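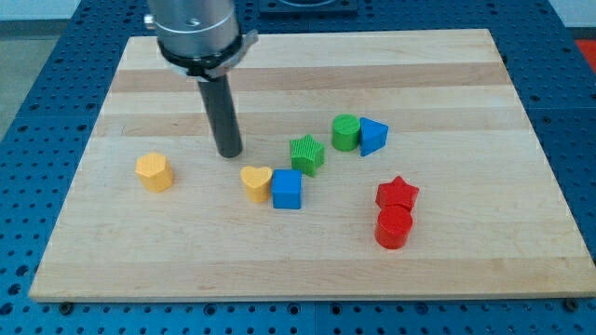
4. Working safely around the block board

Last updated: December
By Vilgot Strömberg, Skaneo

Please read this section through once before you touch anything, even if you have used the Flindano arm before — the rules for pushing work differ a little from those for gripping.

4.1 Check that the board lies flat and is screwed down to the table. A board that shifts will spoil your positions for the rest of the day.

4.2 Set the blocks out upright, with open wood to push them into. Blocks may touch one another if your task calls for it, but do write down which ones.

4.3 Bring the rod down slowly, at 2 mm per second for the last stretch, and stop it 3 mm clear of the wood. It should never rest on the board.

CAUTION: Keep your hands off the board whenever the drives are on. If a block tips over, leave it be, press stop, and wait for the lamp to go out before you reach in.

4.4 For ordinary pushing, keep the speed at or below 75 mm per second.

Note: After 400 runs, look over the rod tip for wear and enter what you find in the Jallbridge log, with your initials and the time.

Related sections
Changing the rod
Stop buttons and lamps
Using the Yorath table plan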